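About > The Collection > How We Shelve

We use cookies to keep this site working. By continuing you accept our cookie policy.

About Clellgate

Clellgate is a reference library for printed matter on buildings and transport. It holds 968 catalogued items, of which 300 are booklets and trade catalogues. The reading room is in Drondutholm and opens to members and visiting students.

Paperbacks, large-format books and thin booklets are filed upright in mixed holders, grouped by subject. Size is not used for sorting. Each holder has a number from the Vadis index, our own card system, which was moved to a spreadsheet in November. Worn covers are noted in the index and left unrepaired unless pages are loose.

Duplicates go to our lending program at Frota, where items may be borrowed for 13 days.

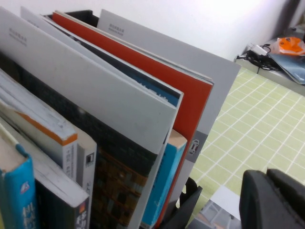 How should a thin booklet be returned to a holder?

Stand it upright between two thicker books, spine facing out, and check that the cover has not folded back.

Comments

reader_east: Is the colour code on the old cards still valid?

Clellgate desk: It was dropped with the cards. Use the holder number.

tramfile: Item 954 is listed twice in the spreadsheet, once under catalogues and once under booklets.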